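Ticket 731: policy stalls after grasp on the right arm, spoon task
Component: Stestarari runtime, action queue
Status: open, waiting on review
Priority: normal

Reported on Friday. The right arm closes on the spoon handle, lifts, then holds position. The command stream keeps running and no fault is raised. The operator has to press stop and send both arms home. We see it in the spoon-and-bowl task only. The cloth task on the same build is fine.

Setup: two arms, one overhead view, side views, Stestarari runtime with the Owino planner on top. Control loop at 30 Hz. Action chunks are pulled from the policy server over the local network.
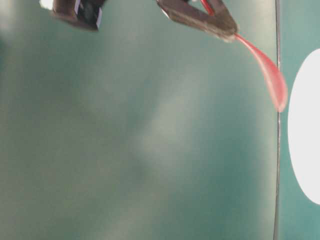

Issue 2

Second entry under this ticket. The first was closed as a network fault and should not have been. I replayed the logs with the policy server on the same machine as the controller and got the same stall, so the network is ruled out.

What the logs show: the gripper width reading settles, the grasp flag goes true, and the planner asks for the next chunk. The chunk arrives on time. Its first action is almost the same as the current pose, and so is every action after it. The arm is doing what it is told.

Checked so far:
Joint limits: not reached.
Clock offset between side view and overhead view: within tolerance.
Gripper current: steady through the hold.
Policy server restarted: no change.
Previous checkpoint loaded: stalls less often, still stalls.

Next I looked at the start of the approach, to see whether the state passed to the policy was already wrong before contact.
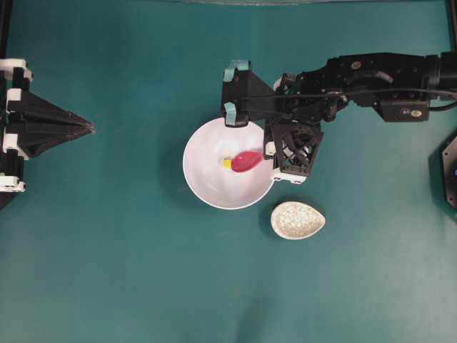
Bidside asked whether the grasp flag is being fed back into the observation, as it was in the Julport branch, and said that in their case the policy had learned to wait for the flag to drop before moving on. They suggested masking it and running the replay again.

It is being fed back. The field came in with the Julport merge and is on by default in the config. I masked it with a constant zero and replayed the same log. The predicted actions now move away from the hold pose within the first chunk. Replay only at this point, no commands sent to the arms.

One thing to watch. With the flag masked, the width reading is the only sign of a grasp, and it is noisy on thin handles. I raised the filter window to 200 ms to cover this.

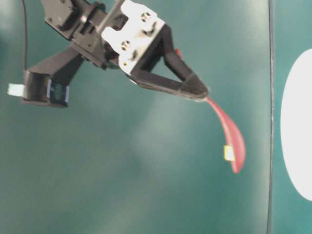 Gripper with the red piece at the fingertip, fixed camera view.

To do: run the masked config on the arms, add a warning when a whole chunk stays within the pose deadband, and turn the flag off by default. Leaving this open until the live runs are logged.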